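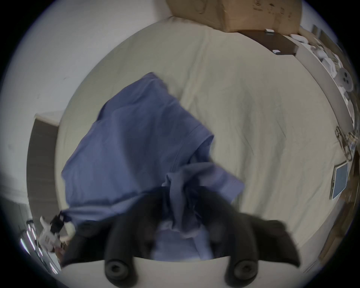
April 2023 - dye bench, indigo vat 2

Vat 2 still sulking. Left it covered overnight, came in and the bath was dark navy all the way through, no yellow-green under the skin. So out of reduction again. pH strip says fine, temp was low - heater had tripped. Reset it, gave it an hour and a half, then a small spoon of fructose and a slow stir. One direction only, bring the flower to the middle, lid on.

Checked after lunch. Better. Greenish, coppery film coming back. Dipped a test strip of the old pillowcase cotton, came out green and turned in the air like it should, but pale. Weak vat or tired vat, can't tell yet. Not feeding it more indigo til I know.

Test swatches

All on the Karagiannis cotton, the plain weave, scoured last week in soda ash. 12 swatches cut, two kept back undyed for the card. Dips were one minute under, ten minutes out.

1 dip - barely there, ice blue, streaky at the fold
2 dips - ok, even
4 dips - nice mid blue, the one Beca wants for the linings
6 dips - hardly darker than 4. This is the bit that bothers me

Should be a clear step between 4 and 6. In March it was. Either the vat is running out or I'm not leaving enough air time between dips. Try 20 min air tomorrow on a fresh set and see. Change one thing only!! I changed temp and time together last month and learned nothing.

Rub test on the 6 dip: dirty. White cloth came away properly blue. Rinsed again, neutral soap, simmered ten min, rubbed again, less but still there. The 4 dip was almost clean after one wash. So the extra dips are mostly sitting on the surface, which fits with a weak reduction.

Scouring

Tudur Landeg thinks its the scour and not the vat. His point - the water-drop test. Did it on a leftover piece: drop sat there a good few seconds before it sank in. Should go straight in. So there is still wax or size on that cloth. Rescoured half the remaining piece, long simmer, water came out the color of weak tea. Bit embarassing. The rest I left as is so we can compare.

The Vulleo linen wets instantly, no problem there. Use that as the control.

Weld and the yellow problem

Short one. Overdyed three of the 2-dip swatches with the weld left from the Usura batch. Greens are good, a bit sharp. Kept the weld bath under 84 C this time, last batch went brownish and I think it got too hot. Pinch of chalk helped a lot. One swatch went blotchy where it touched the side of the pot - bigger pot or fewer pieces.

Label these properly. There are four greens in the drawer from winter with no notes on them and they're useless.

To do

- thermometer in vat 2, not just the dial on the heater
- 20 min air test, 4 and 6 dips, rescoured vs not
- ask Bastix if the hydrated lime is the same grade as before, bag looks different
- new pH strips, down to the last few
- Beca Bellis needs a yes or no on the mid blue before she cuts. Told her wait
- lightfast strips in the south window, card over one half, write the start date ON the card
- gloves

Late addition, vat at close: surface coppery, bath yellow-green when I pulled the stick through it. Smells right again. Wrapped it in the old blanket in case the heater trips. Did not dip anything else, leave it to rest.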